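3.2 Surface materials and cleaning habits

The household survey ran in June and covered 122 homes in the Athumani district. Respondents were asked which surfaces they prepared food on, how often these were wiped and what they were wiped with. Marulanda and Frei had earlier found that people overstate how often they clean by day and understate it by night, so we asked for a diary covering three evenings in place of a single estimate. Diaries were returned on paper and coded by two readers.

Most homes used a separate board on top of a fixed worktop (Figure 3). Wooden and bamboo boards were treated alike in the coding — few respondents could say which they owned.

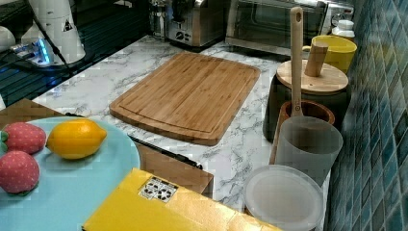
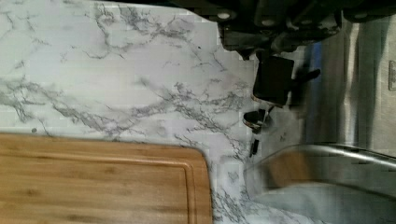 Figure 3. Bamboo cutting board on a white marble-patterned countertop, two views.

Diary entries mentioned the board far more often than the worktop under it. Where the worktop did appear, it was usually after a spill. Patterned surfaces were described as "clean enough" more readily than plain ones, a wording also reported by Esfahani in his work on rented flats. We did not test whether the pattern itself affects what people notice, and the diaries cannot settle it. Households with small children wiped both surfaces more often, mainly before the evening meal.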